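Wurnard Relays: Frequently Asked Questions

Entry, kit and race-day questions for teams in the winter cross country relay series. Last revised March 16, 2026. The rules of competition take precedence over anything on this page.

How many runners are in a team?
Four in the senior race, three in the under-17 and under-15 races. A club may enter as many teams as it likes. A runner may run only one leg on the day, for one team.

How long is each leg?
Senior legs are two laps of the Swai course. Junior legs are one lap. The lap includes the ditch crossing and both sides of the bank. The course is not certified for distance and leg times should not be submitted as road or track performances.

When do entries close?
At 8 p.m. on the day entries reach the limit of 105 teams, or 21 days before the race, whichever comes first. There is no waiting list. Entries on the day are not accepted.

Can we change the team after entering?
Yes. Names and running order may be changed at the declaration desk until 45 minutes before the start. After that only a medical withdrawal is accepted, and the replacement must run the withdrawn runner's leg.

What must runners wear?
A registered club vest or shirt, the same design for all members of the team. Long sleeves may be worn underneath in any colour. Numbers go on the front, flat, with four pins. Folded or trimmed numbers may not be read by the finish camera.

Are spikes allowed?
Yes, up to 15 mm. The path between the declaration desk and the changeover pen is tarmac for most of its length, so spikes should be carried to the pen.

Does the club lend out vests?
Herkach runners may borrow a vest for a race. Borrowed vests are returned washed within two weeks. Wash at 30 degrees, inside out, without fabric softener, and do not tumble dry. Mud should be rinsed out in cold water first. 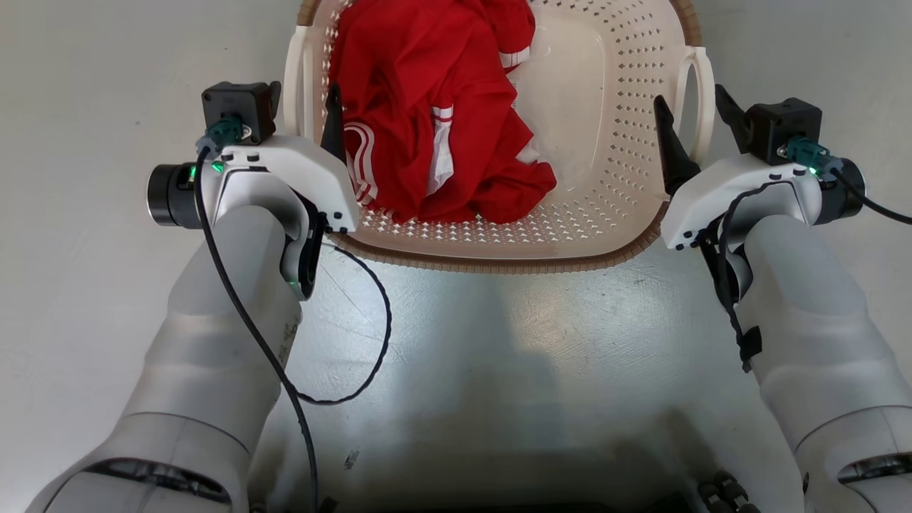
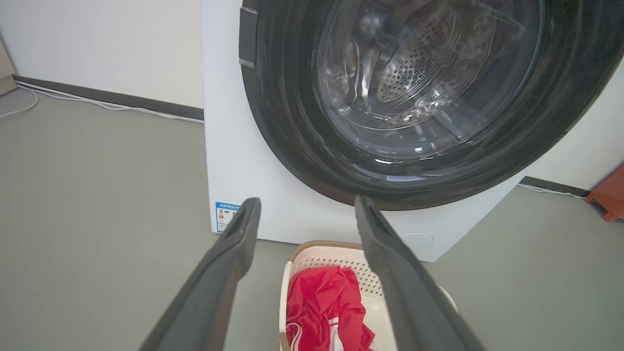 Faraji Kinyua has written to point out that the 30-degree limit applies only to the printed vests, and that the older sewn ones have come through 40 degrees for years without the seams going. He would also like the two-week return period counted from the race and not from the date of collection, as vests for the November fixture are often handed out well beforehand. The second point is accepted and the period now runs from race day. The temperature stays at 30 for both types.

How does the changeover work?
There is no baton. The incoming runner must touch the outgoing runner by hand inside the marked box. Both runners must have at least one foot in the box at the moment of contact. An outgoing runner who leaves early is called back. If the runner does not return, the team is recorded as not finishing.

What happens if a runner drops out mid-leg?
The team is recorded as incomplete. Remaining members may still run as individuals with the last mass start, and their leg times will be listed, but the team will not be placed.

How are teams timed?
Each runner wears a Druteo ankle chip on the left leg. Chips are not passed between runners. Hand in the chip at the end of the funnel. Lost chips are charged to the club at the supplier's rate.

My leg time looks wrong. Who do I contact?
Send the team number, leg and expected time to Bożena Lis, results secretary, by the Wednesday after the race. Team positions are final once the corrected results are posted. Individual leg times may be amended later if the chip file supports it.

Is there an individual prize?
The fastest leg in each age group is recognised. Runs made in the last mass start do not count.

Is there parking?
The lower field is open to cars from 8 a.m. Coaches and minibuses must use the lay-by. In very wet conditions the field is closed and a notice is put on the series home page by the evening before.

What if the race is called off?
Entry fees are carried over to the next fixture. Refunds are given only where no new date is set in the same season.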